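Incidencia: la pinza se cierra en el aire antes de llegar a la tela
Estado: abierto, con solución provisional
Prioridad: media (para mí alta, pero no me dejan cambiarla)
Equipo: brazo de la mesa 2, pinza Zonddale de dos dedos
Abierto por: Pichit Duangkaew
Asignado a: Osaze Omoregie
Fecha de apertura: 22 de agosto

Mensaje de Pichit

Hola, Osaze. Abro esto aquí porque por teléfono nos lo contamos tres veces y cada vez me acuerdo de una cosa distinta. El brazo de clasificar ropa lleva desde primera hora haciendo una tontería bastante seria: baja hacia el montón, se para antes de tiempo, cierra los dedos sin nada entre medias y se va tan contento al cesto de destino a soltar aire. Y lo peor es que el programa de Gondow lo da por bueno. En el registro de la mañana tengo 16 recogidas marcadas como correctas en las que la pinza no llevaba nada.

Lo que he mirado antes de molestarte:

La presión y el cable de la pinza, bien. Abre y cierra a la orden, sin tirones.
El botón de parada, bien, y la baliza también.
He reiniciado el controlador (ya sé, ya sé, me dijiste que primero guardara el registro; lo guardé).
He cambiado el montón de prendas por otro. Hace lo mismo, aunque con la ropa oscura falla menos. Esto último apúntalo con lápiz, que no lo he medido, es la sensación de haber estado delante toda la mañana.

Hay además un asunto que me preocupa más que las recogidas en vacío. En uno de los intentos el brazo hizo al revés, bajó de más y apretó las puntas contra la mesa. Saltó el límite de fuerza y se quedó parado, menos mal, pero el golpe se oyó desde la oficina. No había nadie con las manos dentro. Aun así he puesto la cadena y he dejado el modo automático bloqueado hasta que me digas algo.

Respuesta de Osaze

Buenas. Bien hecho lo de bloquear el automático, déjalo así. Cuando el brazo se queda corto unas veces y se pasa otras, yo no pensaría en la pinza, pensaría en la altura que le está dando la cámara. ¿Habéis tocado algo en la mesa? ¿Luz, tablero, algún mantel, lo que sea? Y dime también qué valor tienes en el umbral de agarre, en la pantalla de herramienta. Tendría que estar en 30.

Mensaje de Pichit

El umbral está en 2. ¡En 2! Te juro que yo no lo he tocado. Con eso ya entiendo que se crea que ha cogido algo, si le basta con el rozamiento de los propios dedos.

Y sobre la mesa: pues sí, mira. En marzo la gente de Prulstead nos cambió el tablero viejo, que era gris mate, por uno claro con veta imitando madera. Queda precioso, no te digo que no, pero brilla. Lo que no cuadra es que desde marzo hasta hoy haya ido bien. Lo he preguntado por aquí y anoche el electricista subió la lámpara nueva justo encima del puesto. Así que el tablero lleva meses y la luz lleva un día.

Respuesta de Osaze

Pues ya tenemos dos cosas juntas, que es lo más antipático de diagnosticar. Te propongo separarlas. Primero corriges solo el umbral, en manual y a velocidad reducida, y haces una tanda. Luego lo dejas quieto y apagas la lámpara nueva, y otra tanda. No cambies las dos a la vez, por favor, que luego no sabemos a quién echarle la culpa. Y apunta la altura que calcula la cámara sobre tablero pelado, lejos de la ropa.

Mensaje de Pichit

Hecho todo, te lo cuento en orden.

Prueba A. Umbral a 30, lámpara encendida. El brazo sigue cerrando antes de llegar, pero ahora por lo menos lo reconoce: «agarre no confirmado», vuelve arriba y reintenta. O sea que el umbral explica los falsos correctos y no explica la parada a medio camino. Algo es algo.

Prueba B. Umbral a 30, lámpara apagada, solo la luz del techo. Baja, llega a la tela, cierra, se la lleva. Le puse lo más blandengue que tenía a mano y también pudo.

Prueba C. Lámpara encendida otra vez, por fastidiar. Vuelve a fallar. La altura del tablero me baila, y donde más baila es en la franja del brillo — en los lados, donde no pega la luz, se queda clavada.

Te subo la vista desde la muñeca para que veas el reflejo entre los dedos, con la ropa todavía al fondo.
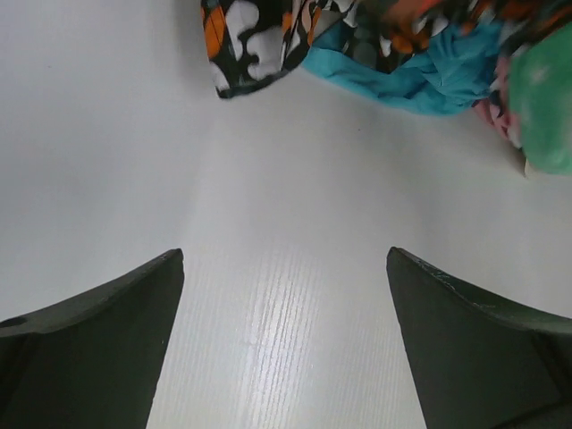 ¿Se puede trabajar en automático con la lámpara encendida si el umbral ya está corregido?
Con el umbral corregido el brazo deja de dar por buenas las recogidas en vacío, pero la altura sigue saliendo mal en la zona del reflejo, así que el automático se queda bloqueado hasta que la lámpara esté apagada o desviada.

Mensaje de Pichit

Vale, clarísimo. He apagado la lámpara y le he puesto cinta al interruptor con un cartel enorme. He mirado también los dedos por si el golpe contra la mesa los había dejado tocados. Tienen unas marquitas claras en el canto de uno, muy pequeñas, que no sé decirte si son de ese golpe o de toda la vida. Abren y cierran parejos y no noto holgura.

Una duda, ¿lo del umbral puede haberse cambiado solo? Me tiene mosca.

Respuesta de Osaze

Solo no se cambia, pero he encontrado una pista. La receta que tenéis cargada se llama Suwannarat y es la de piezas pequeñas, que trae el umbral en 2 de fábrica porque se pensó para cosas que casi no ofrecen resistencia. La vuestra de ropa es otra. Alguien seleccionó la que no era al arrancar, y están una debajo de la otra en el menú, con letra de hormiga. Te las separo en la próxima actualización y pongo una confirmación al cargar.

Con lo de las marcas no te agobies, pero haz la comprobación de fuerza antes de volver a automático. Si el brazo se para en vacío o notas que un dedo llega antes que el otro, me llamas y lo dejamos parado.

Mensaje de Pichit

Comprobación de fuerza pasada. Receta de ropa cargada, umbral en 30 (leído en pantalla dos veces), lámpara apagada. Hemos vuelto a automático después de comer y lleva más de 700 prendas sin ningún «no confirmado» raro. Alguna se le escurre, como siempre, pero reintenta y ya está. ¡Qué descanso!

Queda pendiente:

Mover la lámpara a un lateral o ponerle difusor. Se lo he pedido a mantenimiento, sin fecha.
Preguntar a Prulstead si tienen ese mismo tablero en acabado mate.
Separar las recetas en el menú (Osaze).
Añadir la lectura de altura sobre tablero vacío a la lista de arranque — esta la hago yo mañana, que si no se olvida.

No cierres el tique todavía. Quiero probar con el difusor puesto antes de quitar la cinta del interruptor.

Respuesta de Osaze

De acuerdo, lo dejo abierto. Cuando tengas el difusor repite la prueba C tal cual, con la misma ropa si puede ser, y me mandas las alturas.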